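My grandfather's radio has been sitting in my hall closet since we moved to Delville, and every November I tell myself this will be the winter I get it going again. Well, it is November, and I have finally taken the back off!

It's a Vunton tabletop set, the kind with the cloth front and the one big dial that glows when it warms up (or used to). Grandpa kept it on top of the refrigerator, and my grandmother had to stand on a step stool to turn it down when the ball game got too loud. I can still hear her hollering about it from the kitchen. When he passed it went to my uncle, who stored it in a garage for 35 years, and then it came to me wrapped in a beach towel.

I don't know much about old radios, so I called Marina Andreadis from my old choir, whose father fixed them for a living. She talked to me for 45 minutes and the main thing she said was do not plug it in. Of course I had been planning to plug it in. She says the old capacitors go bad just from sitting, and you can ruin a perfectly good transformer by being impatient for ten seconds. So it has not been plugged in, and I have moved it to the side of the room with no outlet, just in case I get weak.
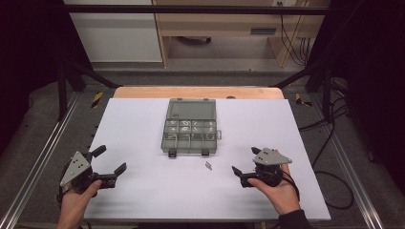

The other thing she told me was to write everything down before I touched a single wire, and I'm so glad I listened. I have six pages of notes now, with little drawings that only I could love. The chassis comes out from the bottom, which took me most of an evening to work out, and one of the knobs did not want to let go at all. I ended up slipping a shoelace behind it and pulling very gently - an old trick, apparently - and off it came.

There was a surprise inside, too. Tucked down beside the speaker was a folded card with station numbers in Grandpa's handwriting, the sevens crossed the way he always did them. He had 760 underlined twice. I have no idea what he listened to there, and my mother doesn't either, though she thinks it may have been the polka hour. I sat on the floor with that card for quite a while.

The new capacitors are ordered, and Marina is going to come over and supervise the soldering. I promised her lemon cake. If any of you have replaced the cloth on one of these, please tell me what glue you used, as the original is coming away at one corner and I'm scared to touch it.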